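Unit 4: Closures on open-structure fabrics
Garment and Household Textiles, section 33
Handout prepared by J. Lacerda

4.1 Mesh as a ground fabric

Mesh is specified by hole shape, hole spacing and the direction of the rows. Where the rows run on the diagonal, the fabric stretches differently along its length than along the holes. Mark the grain with a basting thread before cutting. Chalk does not hold on an open surface.

Cut edges have little material to carry a stitch. A seam placed less than two holes from the edge will pull out under load. Bind the edge first, or fold it twice.

4.2 Coil zippers

A coil zipper has three parts to be named in your lab sheet: the tape, the coil and the slider. The coil is a continuous filament fixed along the center of the closed tape. It bends more easily than molded teeth and suits soft goods such as wash bags.
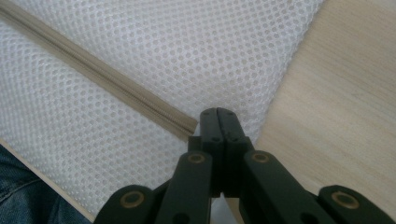 Fig. 4.1. Beige zipper tape with squared end, lying across white mesh. The coil forms the narrow ridge along the middle.

Check the tape end before sewing. A squared end should be folded under or covered with a tab - an open end frays and catches in the holes of the mesh. Set the stop stitches by hand, 20 passes, over the coil and not through it.

4.3 Bench work

Lay the mesh flat without tension. Pin through the tape only. Stitch from the closed end toward the open end on both sides, so that any creep runs the same way. Galindo's notes (reader, p. 69) give the needle sizes.

Hand in the sample with the lab sheet. Questions on grading go to N. Sugiyama, room 969.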